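Mitarbeiterin / Mitarbeiter Dienstplanung und Ausfallmanagement in der Pflege (w/m/d)

Klinikum Grornine, Abteilung Pflegedirektion
Umfang: Vollzeit oder Teilzeit ab 22 Wochenstunden
Befristung: keine
Eintritt: nach Vereinbarung

Das Klinikum Grornine versorgt den südlichen Teil des Landkreises stationär und ambulant. In der Pflege arbeiten wir auf 26 Stationen und Funktionsbereichen, dazu kommen zwei Tageskliniken an einem zweiten Standort. Die Dienstpläne wurden bisher auf jeder Station einzeln geschrieben. Seit August werden sie schrittweise in einem zentralen Planungsbüro zusammengeführt, das der Pflegedirektion unterstellt ist. Für dieses Büro suchen wir Verstärkung.

Das Team besteht zurzeit aus 4 Personen, die alle selbst aus der Pflege oder aus der Stationsorganisation kommen. Geleitet wird es von Jarmila Matoušek. Die Notaufnahme und die Intensivstationen planen vorerst weiter selbst und werden im kommenden Jahr übernommen.

Ihre Aufgaben

Sie erstellen die Monatspläne für die Ihnen zugeordneten Stationen und stimmen sie mit den Stationsleitungen ab.
Sie pflegen Urlaub, Fortbildungen, Mutterschutz und Elternzeiten in das Planungsprogramm Demulo ein.
Sie nehmen Krankmeldungen entgegen und organisieren den Ersatz, in der Regel über den hauseigenen Springerpool.
Sie prüfen die Pläne auf Ruhezeiten, Höchstarbeitszeiten und die geltenden Personaluntergrenzen.
Sie bereiten die Zeitkonten zum Monatsende für die Lohnabrechnung vor.
Sie beraten neue Stationsleitungen bei Fragen zur Planung.

Einsätze über Zeitarbeitsfirmen bucht das Planungsbüro nur nach Freigabe durch die Pflegedirektion. Auch diese Buchungen laufen über Demulo. Wer das Programm nicht kennt, wird in den ersten Wochen daran geschult. 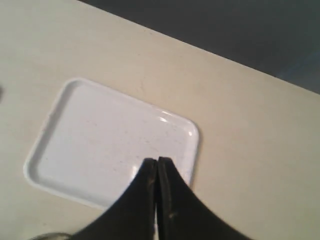
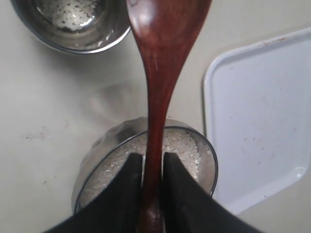
Text: Fahad Ghauri, Personalgewinnung
Veröffentlicht am 07.10.2025

Ihr Profil

Sie haben eine abgeschlossene Ausbildung in der Pflege, als Medizinische Fachangestellte oder Medizinischer Fachangestellter oder eine kaufmännische Ausbildung im Gesundheitswesen. Erfahrung mit Schichtplänen setzen wir voraus, egal ob Sie sie selbst geschrieben oder auf der Station mitverwaltet haben. Kenntnisse im Arbeitszeitrecht und im Tarifvertrag sind von Vorteil. Ein sicherer Umgang mit Tabellenkalkulation gehört dazu.

Am Telefon bleiben Sie auch dann sachlich, wenn morgens um halb sieben drei Stationen gleichzeitig anrufen. Deutschkenntnisse auf dem Niveau C1 sind erforderlich.

Bewerbungen von Pflegefachpersonen, die aus gesundheitlichen Gründen nicht mehr am Bett arbeiten können, sind ausdrücklich erwünscht. Schwerbehinderte Menschen werden bei gleicher Eignung bevorzugt eingestellt.

Arbeitszeit

Das Planungsbüro ist werktags von 6:15 Uhr bis 18 Uhr besetzt. Gearbeitet wird in einem Früh- und einem Spätdienst, Nachtdienste gibt es nicht. An Wochenenden und Feiertagen besteht eine Rufbereitschaft, die im Team reihum verteilt und nach Tarif vergütet wird. Nach der Einarbeitung sind bis zu zwei Tage pro Woche mobiles Arbeiten möglich, der Frühdienst findet immer vor Ort statt.

Wir bieten

eine Vergütung nach Haustarifvertrag mit Jahressonderzahlung
eine betriebliche Altersversorgung
30 Tage Urlaub bei Vollzeit
einen Zuschuss zum Jobticket oder einen Stellplatz im Parkhaus West
Plätze in der Kindertagesstätte auf dem Klinikgelände, soweit verfügbar
Mittagessen zum Mitarbeiterpreis in der Kantine
eine Wechselprämie von 2.000 Euro brutto, zahlbar nach bestandener Probezeit

Die Einarbeitung dauert drei Monate. In dieser Zeit begleiten Sie eine erfahrene Kollegin oder einen erfahrenen Kollegen und verbringen je einen Tag auf den Stationen, deren Pläne Sie später betreuen. Eigene Stationen übernehmen Sie erst danach.

Bewerbung

Bitte senden Sie Lebenslauf, Ausbildungsnachweis und das letzte Arbeitszeugnis als eine PDF-Datei über unser Bewerbungsportal. Ein Anschreiben ist nicht nötig. Geben Sie aber den gewünschten Stundenumfang und Ihren frühestmöglichen Eintrittstermin an. Unterlagen auf Papier werden nicht zurückgeschickt.

Die Gespräche führen Jarmila Matoušek und ein Mitglied der Personalabteilung, der Betriebsrat kann teilnehmen. Auf Wunsch können Sie vorher einen halben Tag im Planungsbüro hospitieren. Fahrtkosten zum Gespräch übernehmen wir nicht.

Fachliche Fragen beantwortet Jarmila Matoušek, Fragen zum Ablauf und zum Vertrag Fahad Ghauri. Beide erreichen Sie über die Zentrale des Klinikums oder über das Kontaktformular im Bewerbungsportal.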